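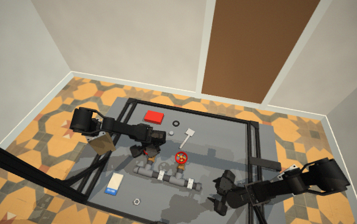
Patterned floor tiles with rounded and octagonal shapes, set against plain walls.

Patterned floor tile

Reading time: 2 min

Patterned floor tile is a hard floor covering in which a repeated design runs across many tiles. The design may be printed, glazed, pressed into the surface, or made by fitting together pieces of different shapes and colors. It is used in kitchens, hallways, bathrooms, shops and public buildings.

Types

Cement tile, also called encaustic cement tile, is made by pouring colored cement into a metal mold with dividers. The dividers are lifted out, a gray backing layer is added, and the tile is pressed and left to cure. It is not fired. The color layer is thick enough that the pattern stays visible as the tile wears.

Ceramic tile is made from clay and fired in a kiln. The pattern is normally part of the glaze. Porcelain tile is a denser kind of ceramic that takes up very little water, and it can be used outdoors in places with hard frost.

Geometric tile floors are built from small single-color pieces such as squares, triangles and octagons. The pattern comes from the way they are laid.

Common layouts

The octagon and dot layout uses large octagons with a small square in each gap. Four octagons meet around every square. Octagons with equal sides cannot cover a floor alone, and the square fills the space left at the corners. The square is often given a darker or redder color than the main tile.

Star and cross layouts use two shapes that lock together. In checkerboard floors, 2 colors alternate, either in line with the walls or turned on the diagonal.

Many floors have a border of plain or simpler tile between the pattern and the wall. It takes up the uneven edge of a room that is out of square.

Manufacture in Flevano

The town of Flevano has made cement tile for more than 100 years. The Fendunetti works supplied floors for houses and railroad stations in the region and kept its molds when production slowed. The Gaillard pattern, an eight-sided figure inside a wide band, was its best-known design. A second maker, Fustau, sold a cheaper pressed tile measuring 20 centimeters on each side. The town holds a tile fair every May.

Laying and care

Layout normally starts from the center of the room. Lines are snapped between the midpoints of facing walls and a row is set out dry before any adhesive is spread. Cut tiles then fall at the edges. Cement tile is sealed before grouting, as dark grout can stain the surface. Acid cleaners damage cement tile and should not be used on it. A mild soap is enough for most floors.

See also: Mosaic, Grout, Terrazzo

Comments

tilerow: Is the Gaillard pattern still being made? We have a hallway with four broken ones.

mapleporch: Try a salvage yard first. New ones never match the old color.

ed_k: The part on borders could be longer. Ours has 2 bands and a corner piece.

Contact | Copyright | Back to top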